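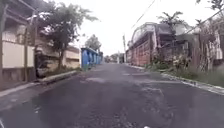
**Worn patches in the road and greenery that's taking over -- who do I ring?**

**Ntombi Kruger**

Hello all, first time posting so be gentle! We moved into a narrow street off the top end of Utley in September and I'm trying to work out who looks after what. The tarmac is old and uneven, with a couple of paler worn patches in it, and the one nearer us has fine cracks running off it. I push a double buggy down there twice a day and I can feel every bump through the handles.

Then there's the greenery on the right, next to the brick-faced building, which has been left to do its own thing. I don't mind a bit of wild (I quite like it), but the street is narrow and I'd rather walk in the road than squeeze past shrubs and weeds.

So -- is this one job or two? And would it be cheeky to fill the cracks myself? My brother-in-law has half a tub of Grindex filler left over from his drive and is very keen to use it up.

**pedalpusher50**

Please don't let him! If it's a public road you can't go mending it, however good the filler is, and if somebody comes off a bike there afterwards you could end up in a right old argument. Report it on the council website. Put in the nearest house number and drop the pin properly, as mine got sent to the wrong street and I waited 4 weeks for nothing.

First thing though, check the road is adopted. The council keeps a list and they'll tell you over the phone. If it's private then it's down to whoever owns it, often all the houses between them, and that's a whole other conversation. We had 2 meetings about ours and got as far as agreeing it was bumpy.

Fine cracks on their own might not get you far, by the way. They mostly want to know how deep a hole is. Still worth logging it so there's a record before winter.

**Marrowfat**

shrubs = whoever owns the land they're growing from. knock and ask nicely, worked for me

**Ntombi Kruger**

Thank you both! Rang this morning and it is adopted, so I've reported the surface and told the brother-in-law to stand down -- he's sulking. Going to pop a note through about the shrubs tonight.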